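Speaker notes, hands comparison talk (20 minutes, plus questions)

Slide 1. Title

Good morning, and thank you for coming in so soon after coffee. I know the room is warm, so I'll try to keep things moving. Say who I am, say that I work on the end of the arm and very little else, and get a show of hands for who has ever had to pick a gripper from a catalog without touching it first. There are always more than you'd think. Let them look at each other for a moment.

What I'd like to do is walk you through our spring of swapping hands on one arm. We had a two-finger gripper from Endska, which we have run for years and which I'm very fond of, and a fingered hand from Lerico with a thumb and a fabric cover. Same arm, same Stulance controller, same kitchen jobs. The project is called Ntuli, and if I say "on Ntuli" without thinking, that's all I mean by it.

Slide 2. Why a kitchen

Don't linger. Kitchens are full of thin edges, smooth curves and things standing very close to other things, and that makes them a fair test for a hand. We wrote a list of 21 tasks before either hand was bolted on, and we kept to it, even the ones I came to dislike. (If somebody asks about the list, it goes out with the handout.)

Slide 3. Reach and clearance
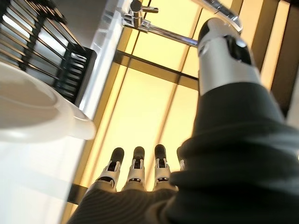

Clearance was the subject I thought I understood before we started, and it ended up taking most of May. A two-finger gripper is narrow, so you get lazy. You plan a path for the tool point and the rest of it more or less follows along behind. With the fingered hand you are carrying a whole bundle through the space, and the sleeve adds bulk of its own that doesn't appear in the arm model at all. Look at how the cloth bunches up along the arm in this view, with the faucet spout passing right behind the black cap on the upper segment, and you'll see why I stopped trusting the bare model. We went back and drew a fatter shape around the forearm in Stulance, folds and all. It cost us some poses near the sink that the Endska gripper could reach quite happily, and I want to be fair to the Endska gripper about that, because it's a real point in its favor.

Pause here. People who run bare arms may want to ask about the fabric. My answer is that I like it. It keeps crumbs out of the joints, it's kinder to the dishes, and you can take it off and wash it. What I don't like is putting it back on, and anyone who has dressed a toddler for snow will know the feeling.

Slide 4. The wrist camera

This is the part I could talk about all day, so watch the clock. With the two-finger gripper, our wrist camera sees both tips and whatever is between them, and it's lovely. With the fingered hand you have to decide what you're willing to lose. Put the camera behind the wrist and the thumb comes up large on one side. Move it over and you gain a finger and lose some counter. We tried three mounts and settled on the one that kept the most fingertips in view, knowing we'd be guessing a little at the finger on the far side.

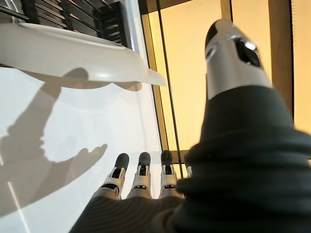
Then there's light, and please, if you take one practical thing home, let it be this one. Fix your exposure before you compare anything. Our first set of runs had auto exposure on, and a pale surface near a bright window sent it hunting up and down all afternoon. I had very nearly written a paragraph blaming the hand. We locked it, ran the whole set again, and threw the first lot away, which hurt.

Slide 5. How we ran it

120 runs on each hand, with the order mixed so that neither one got all the good mornings. Same operator for the resets. We swapped hands at the flange and did the calibration fresh each time, even when it was late and we were tempted to reuse the old file.

The Endska gripper finished 112 of its runs. For the Lerico hand, point to the chart and let people read it for themselves, then talk them through where it lost ground (flat things lying on the counter, mostly) and where it was plainly better, especially on bowls and anything with a rim that curves away from you.

Slide 6. What I'd choose

I always get asked, so I may as well say it. For our kitchen, the fingered hand, with the fatter arm model and the locked camera. For a line where the parts are all the same shape, I'd keep the gripper and spend the money on a better mount.

Leave the contact slide up. Offer to pass the spare sleeve around, and remember to get it back this time.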